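Spent the morning on the spare room. It's been an office, a closet and a place to drop bags since January, and I want it back to being an office.

Rule I'm using: clothes first, then papers, then cables. If I start with cables I lose the whole day.

Clothes are the worst of it. No hooks in here, so everything lands on furniture. Jin-sol Hong told me to buy a rack months ago and I said I'd think about it.

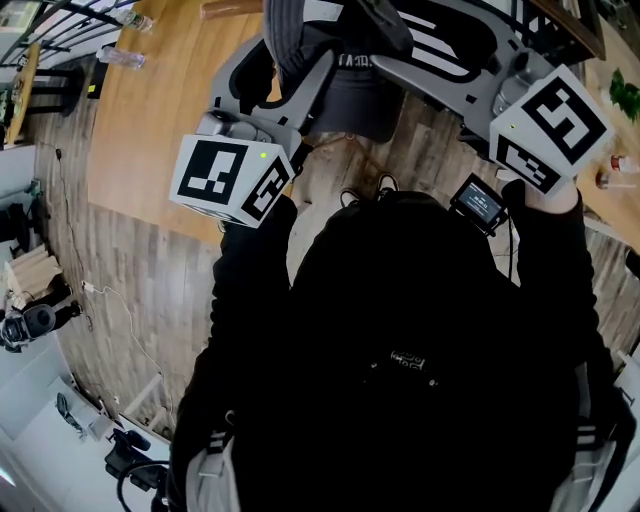 The desk chair, currently doing the job of a coat rack. Gray knit over the top, black garment on the seat.

The chair itself is fine. Mesh back, armrests still solid. I got it secondhand and it has outlasted 2 desks.

Ordered a wall rail from Skuka. 12 hooks, which sounds like a lot until you count winter stuff. Should fit between the door and the window — I measured twice.

Knitwear is getting folded and put in the drawer. Hooks stretch the shoulders.

Papers took nearly 14 minutes, much less than I expected. Most of it was old Flidero receipts. Kept the warranty ones, recycled the rest.

Floor next. I want to vacuum under the chair base and wipe down the wood grain with a barely damp cloth. Ha-rang Baek uses plain water on hers and it looks good, so I'm doing the same.

Cables after lunch. If anyone has a spare box with a lid, let me know — shoebox size is enough.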